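Ticket 60 - Demande d'achat : doigts de pince et objets de test, poste 9
Ouvert par : Thibault Besson
Suivi : Setareh Vahidi
Statut : en attente du devis Tistness

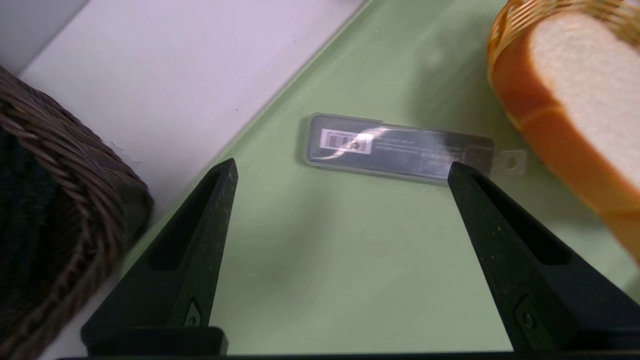
Vue poignet, poste 9 : étui plastique gris à plat devant les doigts.

Thibault Besson
Bonjour, j'ouvre ce ticket pour préparer la commande du prochain trimestre. Sur le poste 9, les objets plats passent mal. L'étui translucide avec l'étiquette code-barres est le pire : posé à plat, il glisse sous les doigts ou pivote au moment de la fermeture. Hier, 19 prises réussies sur 39. Les paniers et le faux pain ne posent pas de problème.
Je demande une paire de doigts à bout fin, plus une paire de rechange.

Setareh Vahidi
Avant d'acheter, merci de vérifier trois points : jeu dans les vis de fixation, force de serrage réglée dans le logiciel, hauteur d'approche. En novembre nous avons commandé des doigts pour le poste voisin alors que c'était un décalage de hauteur.

Thibault Besson
Vis contrôlées et resserrées, pas de jeu. Force passée de 39 à 60 % : l'étui pivote moins mais le taux ne bouge presque pas. Hauteur abaissée d'un millimètre, les bouts frottent sur le plateau. Je suis revenu au réglage d'origine.

Autre chose : le reflet sur l'étui passe en travers de l'étiquette et la cache en partie à la caméra. Il faudrait peut-être prévoir un éclairage diffus dans la même commande.

Hedvig Moen
Côté budget, il reste une ligne « consommables robot » et une ligne « petit équipement ». Les doigts vont en consommables, l'éclairage en petit équipement. Ne pas les mettre sur le même bon, sinon la comptabilité le renvoie. Il me faut deux devis pour l'éclairage - un seul suffit pour les doigts, Tistness est déjà référencé.

Setareh Vahidi
Devis doigts demandé à Tistness le 20 avril. Délai annoncé : 9 jours ouvrés pour la réponse. Pour l'éclairage, demandes envoyées à Palisley et à Berhe.
Thibault, peux-tu confirmer l'entraxe des vis ? Tistness propose deux versions et la plus courte ne se monte pas sur nos pinces.

Thibault Besson
Entraxe de 19 mm, mesuré au pied à coulisse sur les deux doigts. C'est la version longue.

Setareh Vahidi
Transmis. Berhe a répondu pour l'éclairage, j'attends Palisley. En attendant, l'étui reste dans la liste d'objets du poste 9 mais ses essais sont comptés à part. Prochain point à réception du devis Tistness.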